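Empleo > Logística y almacén > Preparación de pedidos
Lectura: 2 min

Clenus busca personal de picking y reposición para el almacén de Canby. 11 puestos, incorporación inmediata. Turno de mañana y turno de tarde, se elige al entrar y luego se respeta.

El trabajo: coger producto de las cubetas azules, pasarlo a bandeja, dejarlo listo para revisión. Producto pequeño casi todo, botes y envases con tapa. Nada de cargas grandes en esta sección.
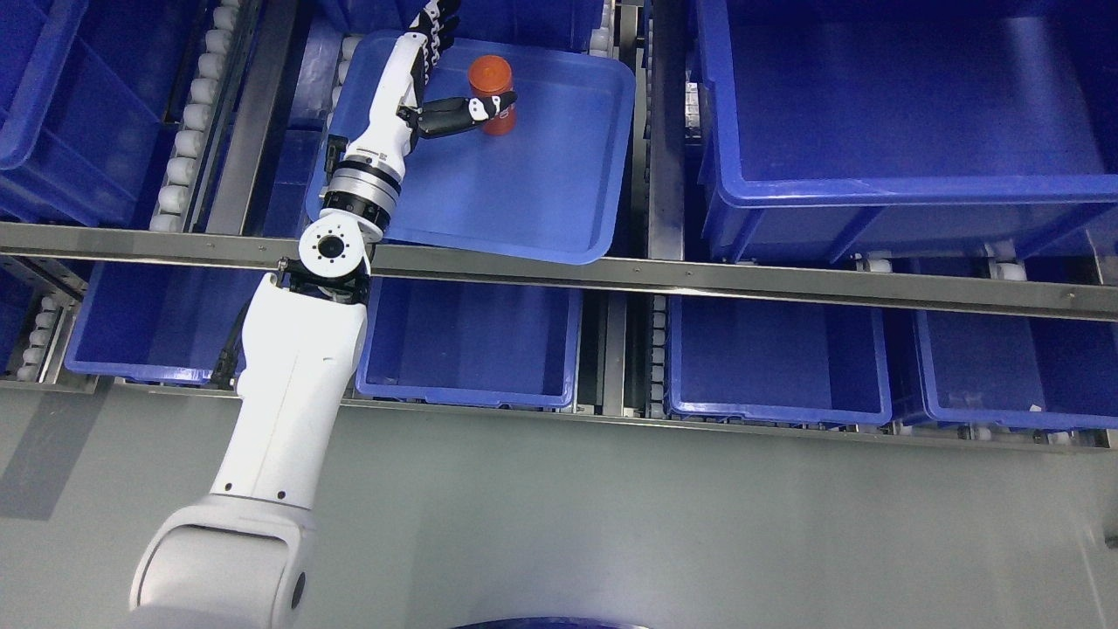 También reposición de estanterías por la parte de atrás, retirada de cubetas vacías y etiquetado cuando toque. La zona tiene 127 referencias, se aprenden rápido, las dos primeras semanas se va siempre con alguien de la casa.

Pedimos: ganas, puntualidad, leer bien un albarán. Experiencia en almacén se valora pero no es imprescindible. Carnet de carretillero NO hace falta para este puesto (para el de muelle sí, esta en otro anuncio).

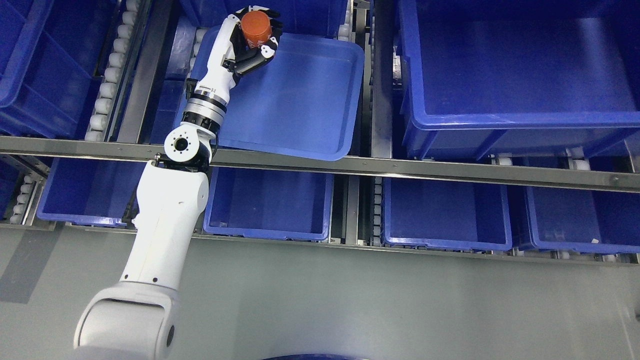
Contrato de 6 meses con la empresa directamente, sin ETT. Posibilidad de pasar a fijo en octubre según la carga de trabajo. Plus de 80 euros al mes por transporte, comedor con microondas, taquilla propia. Calzado de seguridad y guantes los ponemos nosotros, decid la talla en el correo.

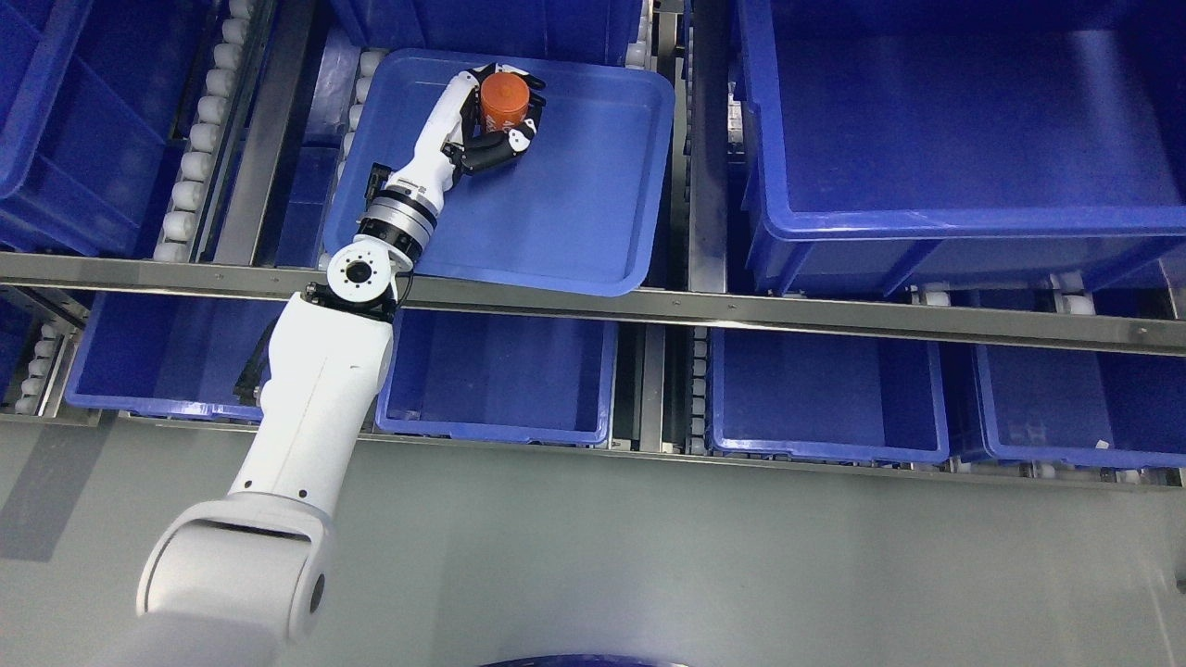

Estantería con cubetas azules y carriles de rodillos.

Jornada completa, de lunes a viernes. Algún sábado en campaña, voluntario y pagado aparte. Vacaciones a convenir con el encargado de turno.
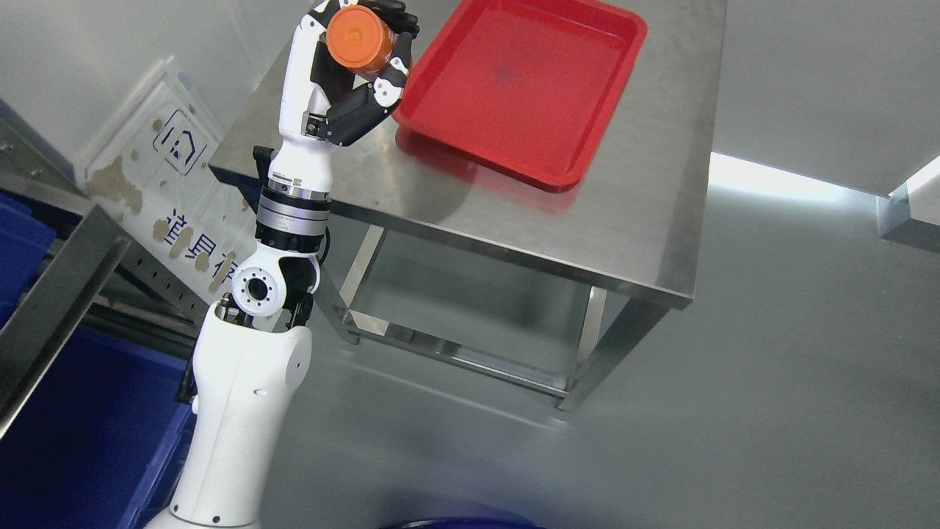 La segunda parte del puesto es la mesa de revisión, y aqui necesitamos gente cuidadosa. Se comprueba el envase, la tapa y la etiqueta antes de cerrar el pedido. Es una mesa de acero inoxidable con bandeja roja, se trabaja de pie y se limpia al acabar cada turno. Quien prefiera solo estantería que lo diga, lo tendremos en cuenta aunque no prometemos nada.

Para apuntarse: CV por correo o en mano en recepcion, edificio Zekden, planta 2. Asunto "Picking Canby". Poned turno preferido y fecha en la que podeis empezar. Entrevistas cortas, en el propio almacén. Contestamos a todo el mundo.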